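Histlow Mast Radar Trailer, refurbished

Short-range air watch for bases, ports and border posts. Towable, one axle, mast folds flat. Ex-ministry stock, overhauled at our Stuvlow yard.

Range 49 km against small aircraft, less in hills. Crew of three, two at a pinch. Setup takes a trained crew 112 minutes from parking to first track, the old manual says longer, ignore it.

What you get
Trailer, mast, antenna head, operator shelter, cable drums. Generator NOT included. Spares kit for 3 years. Manuals in English and Turkish, Icelandic on request (ask Kári Thorlacius).

Export
End-user certificate needed before we quote. No certificate, no price, please dont ask. Transfers between alliance members still need the paperwork from both ministries. Re-export only with written consent. Loan and lease possible, return date goes in the contract and transport back is on the customer.

Availability
Next units leave the yard in October. Reserved units are held against deposit only. Price list of 3/15/19 applies, older quotes are void.

Training
Two weeks on site, Erhan Tatlı runs the operator course. Maintenence course seperate.

Contact
Sales: Ragnheiður Hedegaard
Licenses and end-user forms: Farhad Arabzadeh

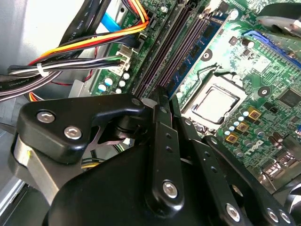
Black gripper over a green motherboard, desktop computer case open.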